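Pond and Fish Questions
Rencombe Water Gardens

We collected here the questions which visitors send to us most often. They are mostly about goldfish and koi in garden ponds. If your question is missing, write to us and Debashish Jayasinghe or Stanisława Szulc will answer, usually by Thursday.

How big must a pond be for koi?
For koi we recommend at least 1400 gallons, and deeper is better than wider. Many people begin with a small preformed pond of 200 gallons. This is fine for a few goldfish, but koi will grow too large for it. We do not sell koi to customers who have a pond of this size, and we ask you to understand this.

Can I keep goldfish and koi together?
Yes, in most cases. They eat similar food and like similar water. Koi are stronger at feeding time, so spread the food over a wide area of the surface. Fancy goldfish with round bodies and long tails are slow swimmers and should have their own pond or an indoor tank.

How long must I wait before I add the first fish?
Tap water must be treated against chlorine and chloramine before any fish go in. After this the filter needs time to grow its bacteria. In warm weather this can take six weeks, in cold weather longer. Add only a few fish first, and test ammonia and nitrite every second day. When both stay at zero, you may add more.

Do I have to keep new fish apart?
We strongly advise it. A quarantine tank with its own filter, its own net and a cover is enough. Keep the new fish there for four weeks. Watch if they eat, if they rub against the walls, and if they hold their fins close to the body. Never use the same net in the quarantine tank and in the pond.

My fish stopped eating in the fall. Are they sick?
Probably not. Fish slow down together with the water. When the water is under 50 degrees Fahrenheit, stop feeding completely, even if the fish come up and look hungry. Between 50 and 60 degrees use a wheat germ food in small amounts. Measure the temperature in the water, in the morning. The air temperature tells you very little.

What should I do when the pond freezes?
Keep one hole open so that gases can leave the water. A floating heater or an air stone placed near the surface will do this. Do not break the ice with a hammer, the shock can hurt the fish. If the hole has closed during the night, put a pot of hot water on the ice and let it melt slowly.

The water is green. Should I change all of it?
Please do not. Green water is caused by very small algae and it is not dangerous for healthy fish, but a full water change can be. Give more shade with lilies or floating plants, feed less, and check whether your UV lamp is old. The lamp can still shine and have little effect on the algae. We replace ours every spring.

How often should I clean the filter?
Rinse the sponges when the flow becomes weak. Use a bucket of pond water for this, never water from the tap, which kills the useful bacteria. Clean one half of the sponges and leave the other half for the next week.

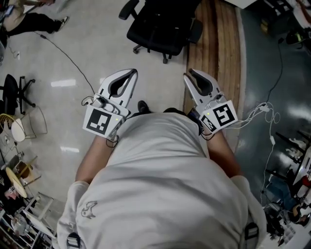 A heron visits my pond. What helps?
A net is the only sure method. Plastic herons work for some days and then the real bird stands beside them. Steep sides also help, as herons like to walk into the water slowly. Give your fish a place to hide, for example a wide clay pipe on the bottom.

Can you identify my koi from a photo?
We can try. Take the photo from above, in shade, with the fish in a blue or white bowl. Shona Gillies looks at these photos and will tell you the variety if she can. Young koi change a lot with age, and the red color may become weaker or disappear, so her answer is only for the fish as it is today.

Do you take back fish which are too large?
Sometimes, if we have a free quarantine tank. Please call before you come. We do not pay for returned fish, and we cannot accept fish which have been treated with medicine in the last six weeks.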